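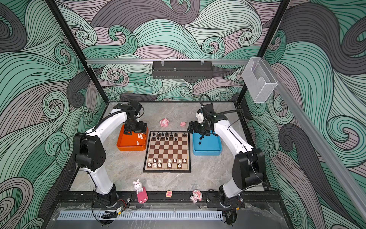

Chess sorters wanted, three Saturdays in June

Hi all! I'm looking for a few patient people to help me get the chess sets at Ledel back in order before the summer league starts. We have 36 boards, a lot of loose pieces, and one very long table (I'll bring the coffee).

The job is simple. You take a brown and cream board, set up black on one side and white on the other, and put any pieces left over in the trays. White ones go in the orange tray, black ones in the light blue. If a set comes up short, write down what's missing and move on to the next board.

You don't need to play chess! You do need to tell a bishop from a pawn, and I'll happily show you. Kids over 10 are welcome with a grown-up.

Pay is a $20 Kirkis gift card per session, plus lunch. Sessions run 10 to 1, upstairs at Ledel, side door on Ploletari Street.

To sign up, leave your name and the dates you can make at the front desk.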